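From: Domnica Crăciun
To: zunevik-textiles list
Date: 13/03/2026
Subject: Re: Pilling on brushed throws after washing

Fulgencio Barroso wrote:

> We got back 8 throws from the Rela lot with heavy pilling along the fold lines. The care label says warm wash, tumble dry low. Has anyone compared line drying with the dryer on this weight of fabric? I would like to settle the label text before the August order.
>
> Also, is 300 g/m² still the right figure for the spec sheet, or did the mill change it?

Fulgencio,

The 300 figure stands. The mill changed the brushing, one extra pass on the face side, and kept the weight.

On drying: I ran 15 wash cycles on cut pieces from the same lot, half line dried and half tumbled on low. The tumbled pieces pilled sooner and lost more lint to the filter. The line dried pieces kept a flatter face but came out stiffer, and Aicha did not like the hand at all. A short tumble with no heat at the end fixed most of that.

Fold lines are a separate problem. The pills there follow the creases left by packing, so I would look at how tightly Brodo is folding before blaming the dryer. Kam-wah has the old carton sizes.

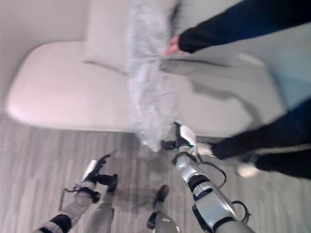
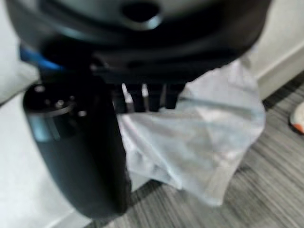 First one: grey fabric hanging, with folds and creases in it, white sofa behind.

Proposed label text:

- Machine wash cold, gentle cycle
- Wash separately for the first 3 washes
- Line dry, or tumble dry without heat
- Do not iron the brushed side

I left out fabric softener. Ghorbani wants a line against it, but my pieces were all washed without any and I have no data either way.

Please send me two of the returned throws, unwashed, with the lot tags still on. Comments on the wording can go to the list.

Domnica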